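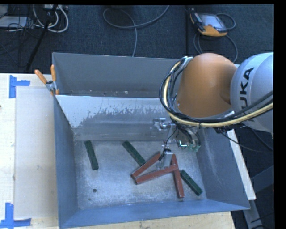

**斜壁料箱**（又称斜底箱、斜边料斗箱，部分产品目录写作“自归中料箱”）是一类敞口的金属容器，平面多为矩形，四壁中至少有一壁向内倾斜，用于存放散装的小件、块料、坯料和边角料。箱体通常由薄钢板折弯后焊接或铆接而成，表面或喷漆，或镀锌，或不作处理。它常见于车间、仓库分拣台、回收站和学校的手工教室。

关于斜壁料箱的文字资料大多来自制造商和经销商，独立的使用记录很少。下文凡转述厂家说法之处均予注明，其中相当一部分至今缺乏可以核对的依据。

## 名称

“斜壁料箱”一词在中文里没有统一的界定。有的目录只把四面皆斜的容器归入此类，有的则把单面倾斜、正面开低口的零件盒也算在内。“自归中”的叫法出自 Givine 公司的销售材料，意思是物料会沿斜面自行滑向箱底中央。这一名称流传颇广，但容易引起误解：圆形或近圆形的小件在光滑斜面上确实会滚落，扁平件和长条件则往往停在半坡，或者彼此架住。把它当作一个商品名来看比较稳妥。

与之相近的还有“料斗”。严格说来，料斗下端设有出料口，物料靠自重排出；斜壁料箱的底面是封闭的，取料从上方进行。两者在旧货市场上经常混称。

## 构造

### 箱壁

斜壁的角度没有通行的规格。较浅的箱体坡度平缓，便于伸手；较深的箱体坡度较陡，占地小，但箱底可用面积也随之缩小。厂家图册很少标出角度，只给出上口尺寸和总高，买方若想知道箱底究竟有多大，得自己量。

上沿一般向外或向内翻折一道窄边，用来增加刚性，同时遮住钢板的切口。翻边过窄的产品在满载搬运时容易变形。未翻边的箱子价格较低，切口处理是否妥当，应当用戴手套的手沿边摸一遍再作判断，产品说明中的“已去毛刺”一语参考价值有限。

### 隔板

不少斜壁料箱内装有斜置的隔板，把箱体分成一大一小两格。大格放主要物料，小格的用途说法不一：放不同规格的零件，放标签，放残次品，都有人提出过。长期使用的箱子里，狭窄的那一格常常只积下碎屑和灰尘，因为手和刷子都不容易伸到底。

Notier 公司的资料称隔板“兼具加强与分区功能”。分区是看得见的。至于加强，要视隔板与两侧壁的连接方式而定：插槽式隔板可以拆卸，对箱体刚性的贡献恐怕很小；焊死的隔板能起到拉结作用，清理时却更麻烦。该资料没有说明所指的是哪一种。

### 底面与孔

箱底有时开有小圆孔。常见的解释有排水、减轻吸附感、固定螺栓、吊挂，以及制造时的定位。仅凭孔的外观很难断定是哪一种。开孔较大的箱子不宜存放细小零件。若打算用来盛放带油或带水的工件，应先确认孔的位置是否处于最低处；有些箱子的孔偏在一侧，水仍会积在另一侧。

## 所盛物料

斜壁料箱最适合什么物料，各方意见差异很大。

**颗粒与滚珠类。** 滑落效果好，取用方便，对底孔敏感。

**长条块料。** 如木块、塑料条、金属坯料等。这类物料落入箱中后极少平行排列，往往两两斜搭，首尾相接成折线，或者一端压在另一端上。斜壁对它们的整理作用微弱。靠近隔板脚下的块料容易贴着板壁立成一线，指尖难以插入缝隙。按颜色区分的块料混放于同一格中，取用时仍须逐块辨认，箱子本身帮不上忙。

**扁平件。** 垫片、薄板一类容易紧贴斜面。若表面有油膜，贴附更牢，需要用刮片拨下。

**软质物。** 布头、泡沫不受坡度影响，使用平底箱即可。

Ó Conaill 仓储的一份内部手册曾建议长条块料“一律使用斜壁箱，以缩短取料时间”。手册没有给出对照条件，也没有说明与之比较的是何种箱子。同一手册的下一版删去了“一律”二字，未附说明。

## 关于效率的争议

最常被引用的数字出自 Givine 的宣传册：在一次比较中，操作者从斜壁箱中取完 1,000 件零件，所用时间比平底箱缩短了 37 秒。这一结果有几处值得追问：

- 零件的形状没有写明。若为滚珠，结论很难推及块料。
- 两种箱子的上口尺寸是否一致，没有交代。
- 操作者是否事先熟悉其中一种箱子，没有交代。
- 比较只有一次，谈不上重复性。

37 秒分摊到每一件上，差额小到用普通秒表难以可靠分辨。把它写进采购理由并无不可，只是不应当作定论。

Sirkinbridge 的一所职业学校后来在手工教室里作过较小规模的尝试，以 100 块长条木料为一批，分别放入斜壁箱和平底箱，由学生轮流取出并码齐。校方的简短总结于 2018年6月25日张贴在教室外，称两者“未见明显差别”，并提到学生更喜欢平底箱，理由是码放时可以把箱子反扣过来当台面。这份总结同样没有附上原始记录，它的说服力不比厂家的宣传册强多少。

## 磨损与外观

金属料箱的磨损主要集中在底面和经常受物料撞击的侧壁。典型的痕迹包括：

| 部位 | 常见痕迹 | 通常的解释 | 可疑之处 |
|---|---|---|---|
| 底面 | 斑驳、划痕、发白的擦痕 | 物料拖动 | 清扫工具也会留下类似痕迹 |
| 侧壁 | 浅色蹭痕 | 倾倒或碰撞 | 仅凭颜色难以判断深浅 |
| 隔板上部 | 浅色层边缘参差剥落 | 涂层老化 | 也可能是残留的胶带或灰浆 |
| 窄格底部 | 碎屑堆积 | 清理不到 | 碎屑来源往往混杂 |

二手商贩习惯以外观论价，把擦痕多的箱子称为“重度使用”。这种分级不太可靠。擦痕浅而多的箱子可能结构完好，外表光洁的箱子也可能是重新喷过漆的。比较可信的检查方法是把空箱放在平整地面上，按压四角看是否晃动，再查看折弯处有无裂纹。

涂层剥落本身一般不影响盛放。若所盛物料日后要上胶或上漆，则应避免漆屑混入。部分厂家推荐整体重喷，报价有时接近新箱。只存放木块或塑料块的用户，用钢丝刷除去松动的漆皮后继续使用，也是常见的做法。

## 清理与保养

厂家说明书中的保养条目往往冗长，互相抄录的痕迹明显。Notier 的一本说明书列出每日、每周和每月的保养步骤，其中“每日用软布沿斜面自上而下擦拭”一条，在粉尘较多的车间里很少有人照做，不照做的后果也未见记载。

实际有用的步骤比较简单：

1. 取空物料，连同隔板后面的那一格。
2. 用窄头吸嘴或长毛刷清理隔板脚下和四角。
3. 查看底孔是否堵塞。
4. 未经涂装的钢板，清洗后应擦干。

吹气枪能较快地清出窄格里的碎屑，但会把碎屑吹到周围的台面和人脸上，使用时须佩戴护目镜。把整箱翻转倾倒也可行，前提是箱子不重，翻边没有开裂。

关于防锈油，目录中几乎都予推荐。对盛放木料的箱子来说，油膜会弄脏木块，得不偿失。

## 尺寸与标称

各厂的标称方法不一致，横向比较时容易出错。有的以上口外沿计，有的以内沿计，还有的给出容积而不给边长。Givine 的 218 型常被误认为上口宽度为 218 毫米，该数字在其目录中只是型号，与任何一边的长度都对不上。经销商网页上的“218 毫米”字样大概由此而来。

容积的标称也须留意。斜壁箱的容积通常按装满至上沿计算，而长条块料在箱内相互架空，真正装得下的数量取决于摆放。整齐码放与随手倒入相差可观，目录里的件数多半指前者。

## 与其他容器的比较

**平底周转箱** 底面积大，可堆叠，塑料制品较轻。缺点是小件散落在四角时不易拾取。

**前开口零件盒** 取料方向固定，适合挂在墙架上，深度有限。

**网篮** 便于沥水和观察，细长物料容易穿过网眼卡住。

**斜壁金属箱** 耐磕碰，物料有向中部集中的倾向，堆叠时大多需要另加托架。空箱能否套叠，要看坡度和隔板，装有固定隔板的一般不能。

一些介绍文章把斜壁箱描述为平底箱的“升级”，这种说法缺少根据。两者并存多年，许多场所同时使用，选择时多半取决于手边有什么架子、台面有多深，以及箱子是否本来就在那里。

## 另见

- 周转箱
- 料斗
- 零件盒
- 钣金折弯
- 散装物料的休止角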